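Review: Firel portable dance floor, 4-panel starter set

The Firel is a modular floor aimed at folk and percussive dance groups that perform on grass, gravel or parking lots. We used one set through July, for clogging and step dance, at the Lildale summer festival and at rehearsals before it. The stage there is a flatbed trailer with a steel deck, and the set was laid directly on top.

Each panel has a hardwood face over a foam-backed core. Panels join with a tongue on two sides and a cam lock at each corner. The locks turn with a hex key, supplied. Assembly needs two people, one to hold the seam closed and one to turn the cams. The edge ramps are sold separately and should be treated as required for any routine with entrances from the side.

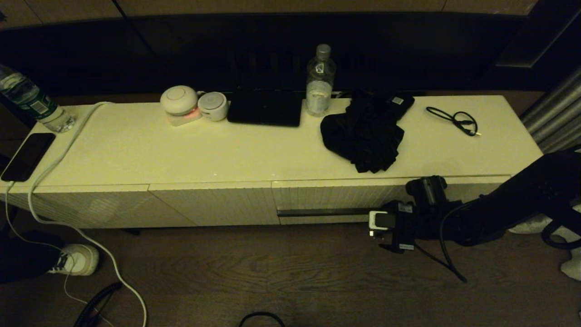 Vol. 3, No. 4

Sound is the main reason to buy this floor. Heel strikes come through clear and fairly dry, with less boom than the Niven folding stage we used before it. Toe taps are weaker near the seams, and a dancer working across a seam will hear the change. A boundary mic placed at the front edge picked up the whole floor evenly. Mics clipped under the panels gave too much foam rustle and were dropped after the first sound check.

Grip is medium. Leather soles slide as they should. Rubber soles drag on turns, and the maker's finish does not take rosin well – it cakes and has to be scraped off. For costumes with long hems, check the cam covers before each set. They sit slightly proud of the surface, and a loose one will catch fabric.

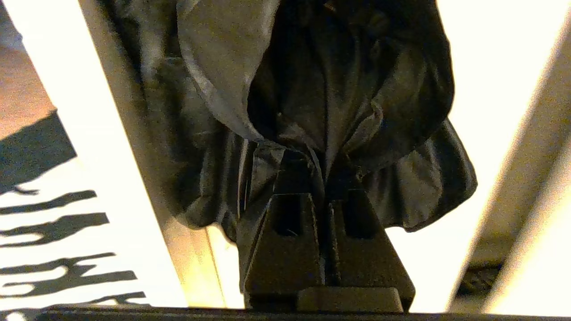

Harmont Cloggers wrote in after our first notes on this floor to disagree about the seams. Their set has been in use for two seasons, and they find that the dead spots go away if the cams are tightened again after the first number, once the panels have settled. They also store the panels flat, never on edge. We tried the second tightening at Lildale and the seams did improve, though the difference did not disappear.

Load rating is 200 pounds per square foot, which is enough for a line of dancers landing together. The panels do not flex on a hard base. On grass they rock unless leveling boards are put down first.

The full set with ramps and carry bags came to $1,692. The bags are the weak part of the package. The handles are stitched only at the top, and one had pulled loose by the end of the month. 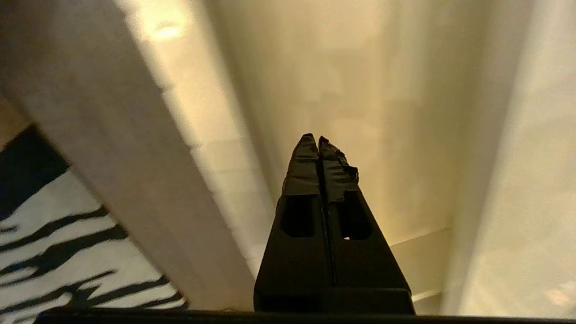

Firel 4-panel set: recommended for hard surfaces, with reservations on grass.

Replacement cams are available singly. Order spares with the floor, as shipping on small parts is slow in festival season.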